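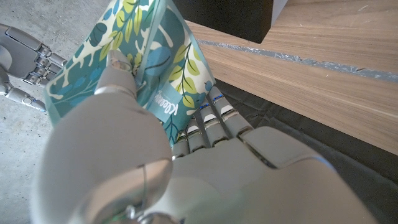 Prelov é um conjunto de registos sobre embalagens domésticas de papel e cartão, pensado para quem estuda triagem e reciclagem. Cada registo corresponde a uma embalagem e indica o tipo, a marca, os materiais e o destino recomendado. Uma caixa de lenços Kleenex, por exemplo, entra na categoria "cartão com abertura superior", e os lenços têm registo próprio.

Conteúdo

O ficheiro principal tem 4000 registos em CSV, UTF-8, separados por ponto e vírgula. As categorias são 44. Há 390 registos sem peso, com o campo vazio; não usar zero no lugar deles.

A versão de abril de 2024 corrige os códigos de material importados da lista Ullum.

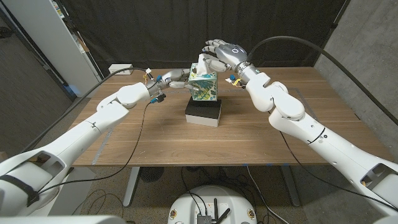 Campos

id: número do registo
tipo: categoria da embalagem
material_1, material_2: do mais pesado para o mais leve
impressao: sim, não ou desconhecido
peso_g: peso vazio, em gramas
destino: papel, plástico, misto ou indiferenciado

Limitações

As caixas de cartão com película na abertura estão classificadas como papel, mesmo quando a película não foi pesada à parte. As embalagens de oferta ficaram de fora.
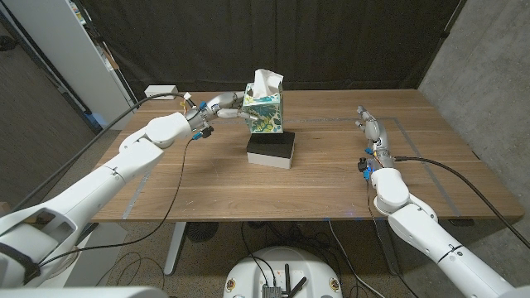 Ridalance: Na nossa cópia, 9 registos trazem "misto" no destino e só um material preenchido. É erro ou falta o segundo?

Falta o segundo. Fica corrigido na próxima versão; até lá, filtrar por material_2 vazio.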